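I put off re-doing the cables on my two-arm cell for most of the winter, and in March I finally gave it a whole evening. I am so glad I did!

The problem was the left arm. It would run fine for an hour, then stutter every time the wrist rolled over past vertical. I blamed the servo, then the settings, then the power supply. Edith Guzmán, who built a cell like mine out in Raltport, told me over the phone to leave the software alone and go look at the cable. Sure enough, the connector was getting a little tug at the end of every roll. All it needed was more slack and a new tie point lower down — a fix that cost me 2 zip ties.

Once I was in there I kept going. I checked the bolts on both mounting plates and found one on the right side that I could turn with my fingers. The log said 1,467 cycles since I last put a wrench on it, so shame on me. My new rule is every 200, and it's written on tape on the inside of my toolbox lid.

Then I re-zeroed both arms and ran the tray routine. I like the yellow tray for this, as the long shape shows right away if a gripper is coming in crooked. I also go through the wrist camera view after any cable work, just to be sure the fingers sit where they should. 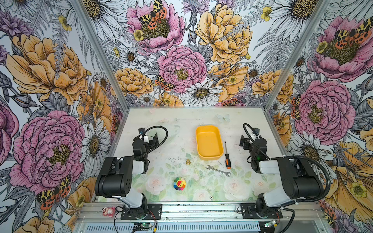
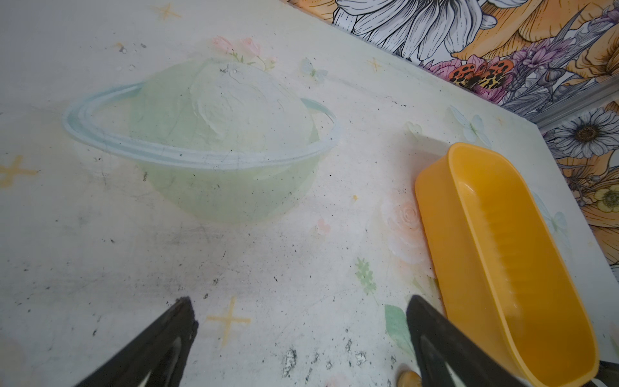
The cell with both arms on the front rail, then the yellow tray from down at the gripper.

And yes, the flowered walls are staying. I love them, and the grippers have never complained.

I did 49 wrist rolls in a row before bed and didn't get one stutter. The right gripper still closes a hair slower than the left, so that's next. I have a spare finger set coming from a fellow in Skinudville, and if the swap goes well I'll write up the steps. The tabletop could use a good scrub too — those specks get into everything.

If you've got a similar setup and a better way to route the wrist cable, please leave a comment. I'd love to see it!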